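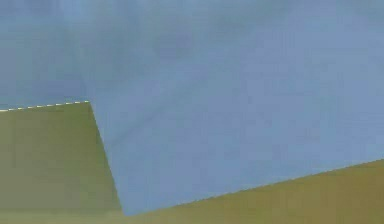 Holau Small Craft Mooring and Survival Gear Check
Vessel: Comumlow (fibreglass, single outboard, elderly)
Inspected at Standmont jetty, Dec 14, 2018
Inspector: Zewditu Mamo
Skipper present: Gemechu Tilahun, for most of it

Ratings: OK, Fix, or Don't Leave the Jetty. The skipper has asked for a fourth rating, "She'll Be Right". The request is noted.

MOORING AND ANCHOR

1. Main mooring line, condition: Fix
Chafed through the outer braid where it crosses the bow roller. Skipper says it has been like that for ages. I believe him.

2. Spare mooring line aboard: Don't Leave the Jetty
I was shown a washing line.

3. Anchor rode, 70 metres, marked at intervals: OK
Full length flaked out along the jetty and measured. The marks are in nail polish, a colour I'd call festive, and easy to read.

4. Shackle pins moused with wire: Fix
One wired, one held by cable tie, one by rust. The rust is doing the best job of the three but can't be passed.

5. Bitter end secured to the boat: OK
It wasn't at the February inspection. I understand the previous anchor is still in the bay if anyone wants it.

ADRIFT: SIGNALLING

6. Distress beacon, registered and in date: OK
Registered under the boat's old name. Update the details before the next trip, as a search crew looking for the Gidey will sail straight past the Comumlow.

7. Flares, in date: Fix
Orange smoke is fine. Both red handhelds expired. Hand them in at the Holau depot and please do not "use them up" at a birthday.

8. VHF radio, test call made and answered: OK
Jetty office answered first go. They also asked for the return of a trolley.

9. Signal mirror and whistle: OK
Whistle tested by skipper, at length.

10. Sea drogue and bridle: Fix
Present, but stowed under the batteries, the toolbox and a bag of ice melt nobody has needed at this latitude. Move it to the forward locker, on top.

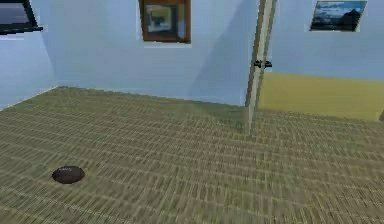

11. Torch, waterproof, with spare batteries: Fix
Torch works. The spare batteries are the wrong size for it, though they fit the skipper's radio beautifully.

ADRIFT: WATER AND FOOD

12. Drinking water, 40 litres in sealed containers: Don't Leave the Jetty
Containers aboard and sound, but empty. "I fill them when we're going far" was the explanation. People who drift a long way have rarely planned on going far.

13. Emergency rations, sealed: Fix
Packets opened. Biscuits missing. Skipper blames his nephew.

14. Hand line, hooks, knife: OK
Best-kept gear on the boat by a wide margin.

15. Shade cover or tarpaulin: OK
Good size, eyelets sound. It can catch rain as well if someone gives it a rinse first. It smells strongly of bait.

PEOPLE

16. Lifejackets, one per person, correct size: OK
All inflated and held overnight. Child's jacket crotch strap replaced since last time, thank you.

17. Trip plan left with someone ashore: Fix
Telling the bloke at the fuel pump doesn't count. Write down where you're going, who's aboard and when you're due back, and give it to a person who'll notice.

RESULT
Not passed. Items 2 and 12 to be put right before the boat moves. The rest within the month. Reinspection fee is $70, the same as last time and the time before. Certificate 1537 stays in my drawer until then.

Skipper's comments: "Bit harsh on the washing line. G. Tilahun"

Inspector's reply: It still had a peg on it.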